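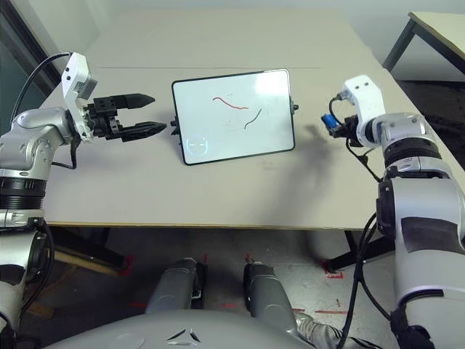 A small tabletop whiteboard with a red line and a shorter green one.

PODINOW LAUNCHES ITS LITTLE WHITEBOARD SWAP, AND YES, YOU CAN KEEP THE PEN

19 November 2025

Hi, I'm Khrystyna Pasichnyk, and I run Podinow, the stationery and desk goods shop on the corner by the old Grendberg print works. I'm writing this release myself, so please forgive the exclamation marks. I have news and I'm pretty happy about it!

Starting today, anyone can walk into our shop with a tired old dry-erase board and walk out with a small refurbished one for $9. Any size, any shape, any state. Bring the one with the ghost of a 2019 grocery list on it. Bring the one your kids drew on with the wrong kind of marker (we've all been there). We'll take it off your hands, clean it up if it can be cleaned, and pass it along to somebody who needs it.

We're calling it the Plukura Swap, after the street where I had my first market stall, and we have 100 boards ready to go for the opening.

I should say why I care so much about small whiteboards. I grew up in a kitchen where everything got written down on the backs of envelopes, and the envelopes got thrown out, and then my mother would be standing there on a Saturday asking who had promised to call the dentist. When I got my own place I bought a little board and stood it on the table, and it changed how my mornings went. It's right there next to the coffee. You write three things on it, you wipe them off, you feel like a champion. Phones are great, but I have never once felt like a champion deleting a reminder.

The small ones are my favorites for exactly that reason. A big wall board wants a big plan. A little one with rounded corners and a thin black border, sitting at a bit of a tilt where you can reach it, will take a phone number or a wavy line or half a smiley face and ask for nothing more.

Now, about those ghosts. The question I get asked most in the shop is how to get rid of old marks that have only half come off. My method is boring. Use a soft dry cloth first. If the mark is still there, draw over it with a fresh dry-erase marker, wait a few seconds, and wipe both off together. After that it's a damp cloth and a drop of dish soap, then dry it well. Please stay away from scouring pads! Once the gloss is scratched, the ink settles into the scratches and you're stuck with it. Green and red tend to give me more trouble than black, so if you love color (I do), wipe at the end of the day instead of the end of the month.

The refurbishing is being done with Bilyk, a repair workshop two blocks down from us. They check the frames and replace loose corners, and they've been very patient with me turning up at closing time with another armful of boards. We've been testing the whole thing together since August, and 4 out of every 10 boards that came in during the test needed nothing except a proper cleaning. That made me feel a bit sick about all the ones I've thrown away over the years.

A few practical things. The swap runs during normal shop hours for as long as we have boards to give out. Every board goes home with one marker and a cloth. If you don't have an old board to bring, come anyway and put your name on the list, and we'll call you when there's a spare. Teachers can bring in a whole stack at once, but please phone ahead so I can clear some counter space.

Press are welcome to drop by, take pictures and scribble on things. Ask for me at the counter, and if I'm out, I'm at Bilyk picking up the next batch.

Media contact: Khrystyna Pasichnyk, owner, Podinow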